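4.2 Does shade bring people into the square?

The usual case for large fabric canopies in public squares runs like this: paving is hot and bare, people avoid it, a roof makes it pleasant, people stay. Each step sounds fair. We are less sure than most of the design literature that the last one follows, and the Mornach counts give us some grounds for doubt.

Our observers logged 1,605 people entering the paved area over the June survey. Of these, 415 passed under the canopy at some point, and 204 stopped there for longer than a minute. Supporters of the scheme have read the second figure as a success. We would point out that the shortest walking line between the two busiest entrances runs under the membrane, so a good share of those people would have gone that way with or without a roof. The third figure is harder to explain away, but a stop of one minute is a low bar. It takes in anyone tying a shoelace or reading a message.

Ekström has argued that canopies work best when they cover something people already want to do, such as eat, wait or trade. At Falton, where the market stalls stand directly below the fabric, that may well be true. The Kaltari square has benches in the shade and was busy on each of our 3 visits, though it also has a bus stop ten steps away, and we cannot separate one from the other.

The structure considered in this section is of a familiar type (Figure 3). A pale membrane is stretched over nested arched trusses, with white steel members below it and thin rods and struts running between the arches and the fabric. The trusses come down to heavy white footings set on the plaza. The paving is a checkerboard of dark reddish-brown and pale grey squares, and some of the grey ones are mottled and worn. It would be tempting to read wear as a record of where people walk. We have not done so — weather and cleaning can mark a pale tile just as well as feet can.

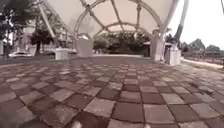

Figure 3. Tensile canopy and checkerboard paving, seen from the open plaza.

Seidu Osei, who checked the counts, raised a further problem. The survey has no figures from before the canopy was built, and the only earlier account we could find says the square was "lively", with no numbers attached. A rise cannot be shown from one reading. Nor did we record where the shadow fell at each hour, and at low sun the shaded ground need not lie under the roof at all. Someone sitting well clear of the arches at five in the afternoon may be using the shade and still be missing from our 204.

We therefore treat the link between cover and use as open. The next section turns to seating, for which the records are somewhat better.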